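Against the Deep Desk

The standard advice for a home desk is to buy the deepest top the room will take. I think the advice is wrong for anyone who writes, pays bills or sorts small parts at home. A top 500 millimeters deep, with an open hutch over it, does the same work in less floor.

The usual objection is that a hutch takes the back of the desk out of use. It does reduce the clear height there. Very little happens in that zone, however. On the deep desk I kept for seven years in Hostomport, the rear strip held a lamp, a dead stapler and unopened mail. A shallow desk forces a decision about such items. The lamp stays. The mail goes up or goes out.

Open cubbies are preferable to doors. A door needs swing clearance and hides its contents, and hidden contents grow. Cubbies of unequal size are better again, as a single shelf height wastes space above anything short. The Ekard unit I assembled in April has equal bays, and I regret it. A backless hutch also leaves the wall visible and gives cables a route without drilling. On a brick wall that matters.

Drawers should run along the front edge and be shallow. Werkik sells a deep pedestal with two file drawers, and I have yet to see one that was not a storage bin by the second year. A shallow drawer holds one layer. Everything in it can be seen on opening.

The remaining question is the front edge. Small dishes and bowls tend to collect there, where the hand already is, and they should be moved back under the lamp once set down. The Mac Mathúna desk solves this with a raised lip, which then digs into the wrists. I would rather have a flat edge and a fixed place for the dish. 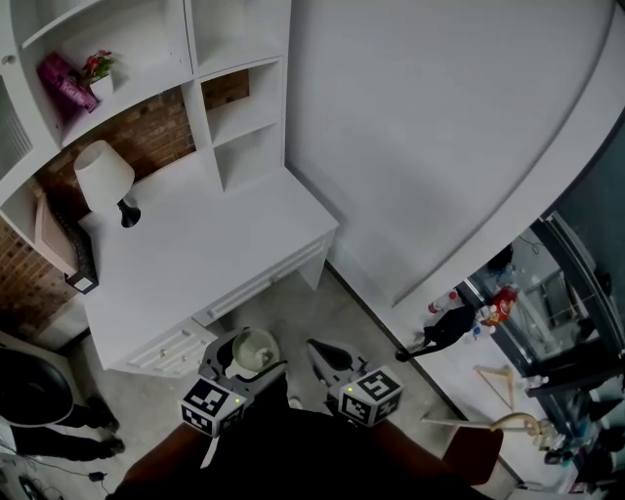
My own fixed place is to the right of the lamp base, roughly 2 inches clear of it, and I have had no reason to move it.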